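One Blue Bin at a Time

Dewanti Sinaga was still drying her hands when she let me in, and she had started talking before I found a chair. She has been helping families sort out their playrooms for 16 years, first on her own and then under the name Cirulby, and she is the kind of person who will offer you tea twice and forget to make it both times.

"People call me in March," she said. "The holidays are long gone, the new toys have lost their boxes, and somebody has stepped on something sharp!"

Her biggest job so far was a family with 151 stuffed animals, every one of them with a name (she can still recite a good many). I asked whether she made the children give any away, and she looked quite hurt.

"Oh, no. I never make them. I ask them to show me where each one sleeps, and when they run out of places, well, then we have a conversation."

What she believes in, more than shelves or labels, is a plain table and one open bin. Clear the table first, she says, put the bin in the middle where small arms can reach it, and bring the toys over a few at a time. She likes a solid color that a child can name, and she doesn't care for lids. 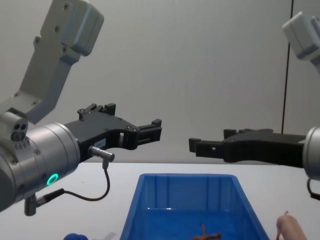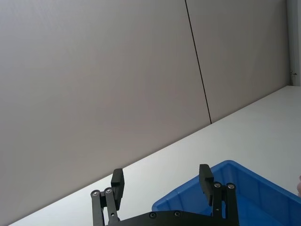
"A lid is one more thing to lose," she told me, "and then you've got a child standing there with a pig in one hand and a lid in the other, and guess which one goes on the floor." Twigs and pebbles are allowed in too, by the way. She tried banning them once, with her own son, and found them all in his pillowcase a month later.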